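Maintenance morning on the Tirkeo cell here at Hutcombe, so you're getting a thread whether you want one or not!

The arm hit 2,994 picks since its last proper going over. I try to do it every 1,000 (I know, I know).

First job is always the bin. It creeps. A millimetre here and there, and then the arm's idea of where the wall is stops matching mine. So clamps off, bin squared up, clamps back on, eight turns each and no more.

Then cables. I go along every one with my fingers feeling for nicks, and leave plenty of slack at the wrist – last time I tied them too neatly and it sulked at full reach.

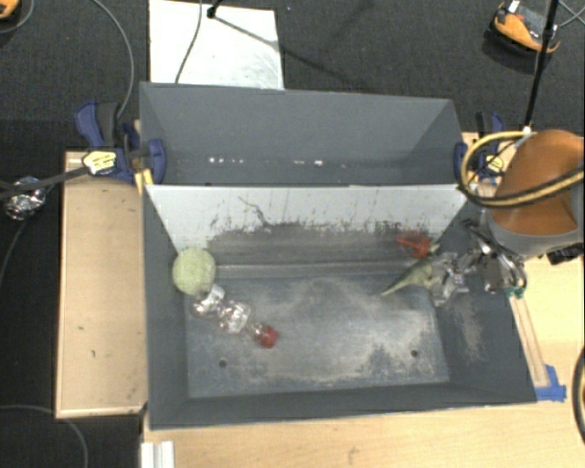

Fingers next. Wipe with a damp cloth, dry, check they close evenly. Bokine sell a spray for this but it leaves a film, and the Sezer software starts reporting slips that never happened.

Last thing is a slow run at 8 per cent speed with my hand over the stop button and a cup of tea well out of reach.

Still need to order spare clamp pads. Anyone got a decent supplier?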